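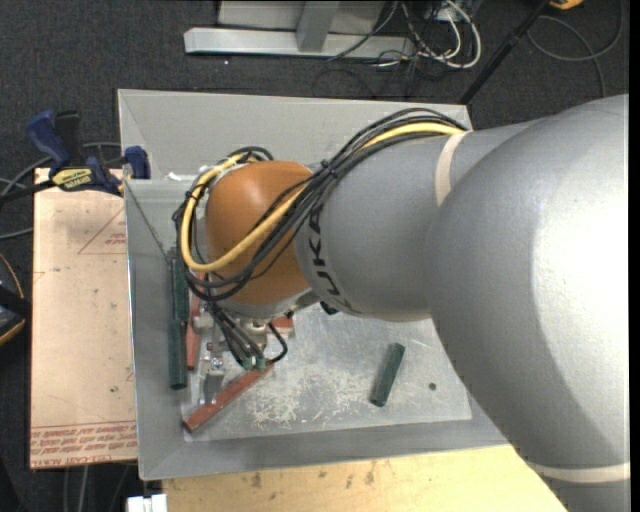 A KUKA robot arm over an open metal bin.

Private browsing at work

Firms that let staff browse through a shared relay should review who can read its logs, according to Maribel Cáceres of the Vustby privacy office. Her team examined 50 relay set-ups in January and found 13 that kept full visitor addresses for more than 100 days.

Plavus, the relay software used at Vustby, now deletes such records after 15 days. Administrators may shorten the period in the settings menu, under Retention.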